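Seit Oktober lege ich meine T-Shirts anders zusammen, und seitdem geht die Schublade wieder zu. Ich hatte euch ja im letzten Beitrag versprochen, dass ich das mal in Ruhe aufschreibe, also los. Vorweg: Ich bin keine Ordnungsfee! Bei mir liegt der Wäscheberg gern mal bis abends auf dem Sessel, und gebügelt wird nur, was wirklich muss.

## Erst Platz schaffen, dann falten

Ich falte nur noch auf einer glatten, hellen Fläche. Auf dem Bett sinkt alles ein, und auf einem gemusterten Tischtuch sehe ich die Kanten nicht (meine Augen werden auch nicht jünger). Was noch dran ist, kommt in einen Korb, was fertig ist, wandert an den Rand, und die Mitte bleibt für das eine Teil, um das es gerade geht.
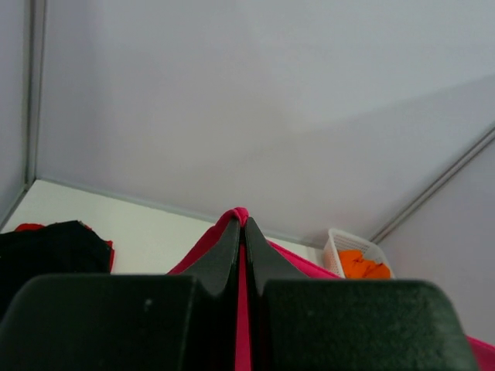
Beim Korb bin ich mit den Jahren pingelig geworden. Die großen Wäschewannen verführen mich dazu, alles hineinzustopfen, und dann wundere ich mich über die Knitter. So ein kleiner weißer Kunststoffkorb mit Gittermuster, wie der mit dem orangefarbenen Stoff drin, reicht völlig. Ich nehme lieber öfter eine kleine Portion und bin nach 15 Minuten durch, als dass ich einen ganzen Abend vor dem Berg stehe und schlechte Laune kriege.

## Das T-Shirt flach hinlegen

Jetzt kommt der Schritt, den ich früher immer übersprungen habe - ausbreiten und glattstreichen. Ich packe das Shirt oben an den Schultern, ziehe es einmal sanft auseinander und lasse es dann auf den Tisch sinken. Mit der flachen Hand von der Mitte nach außen streichen, auch die Ärmel, die klappen sich nämlich furchtbar gern nach innen.

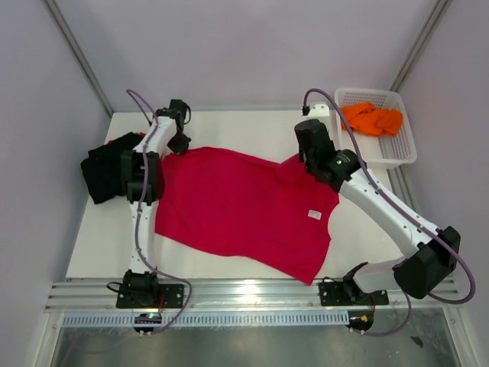

*Rotes T-Shirt, ausgebreitet auf dem weißen Tisch, das Pflegeetikett schaut auch hervor.*

Danach geht es bei mir so weiter:

1. Eine Seite samt Ärmel zur Mitte klappen, den Ärmel wieder zurücklegen.
2. Mit der anderen Seite genauso.
3. Den Saum bis kurz unter den Kragen hochschlagen.
4. Noch einmal falten, fertig ist das Päckchen.

Wenn ihr tiefe Schubladen habt, könnt ihr die Päckchen hochkant reinstellen. Meine Schublade ist 55 cm breit, da passen zwei Reihen nebeneinander und ich muss morgens nicht mehr wühlen.

## Und wenn es schiefgeht?
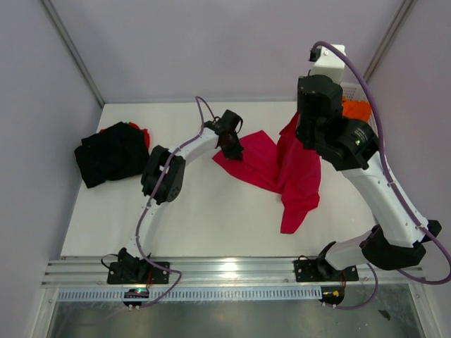
Ich gebe zu, dass ich am Anfang mehr geknüllt als gefaltet habe, vor allem bei dünnem Jersey. Da hilft nur: noch mal aufmachen und von vorn. Liegt der Stoff links schon flach und bauscht sich rechts noch hoch, so wie bei dem roten Teil, dann ziehe ich bloß die gebauschte Seite nach und lasse die andere in Ruhe. Schwarze Sachen lege ich übrigens beiseite und falte sie am Schluss, da sieht man jede Fluse, und ich wische vorher lieber kurz über den Tisch.

## Ein Wort zum Anfassen

Nasse Baumwolle nimmt es übel, wenn man sie an einem einzigen Punkt hochzieht. Also beim Aufhängen immer mit zwei Händen greifen und das Gewicht verteilen! Gewaschen werden die bunten Shirts bei mir auf links und mit 30 Grad, 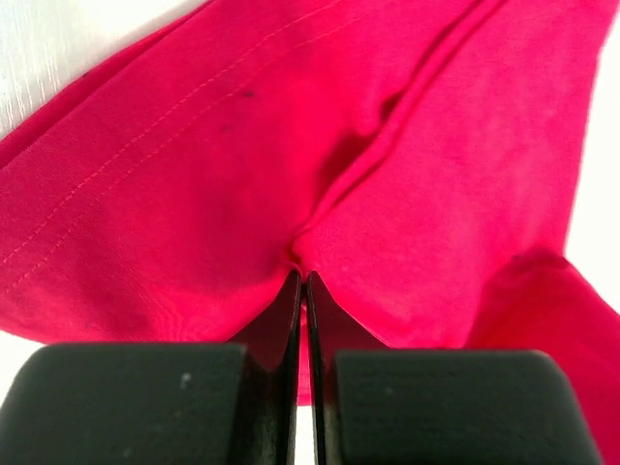 und zwar Pink und Rot zusammen, Weiß strikt getrennt. Einmal habe ich das vergessen und hatte danach einen Stapel rosa Unterhemden, die ich tapfer aufgetragen habe. In den Trockner dürfen die guten Stücke höchstens 20 Minuten, der Rest trocknet auf dem Ständer im Flur. Sobald sie trocken sind, einmal kräftig ausschütteln und gleich falten - am nächsten Morgen sind die Knitter sonst fest drin.

Wie ich die Socken bändige, schreibe ich beim nächsten Mal auf, da probiere ich gerade noch zwei Sachen mit Schuhkartons aus.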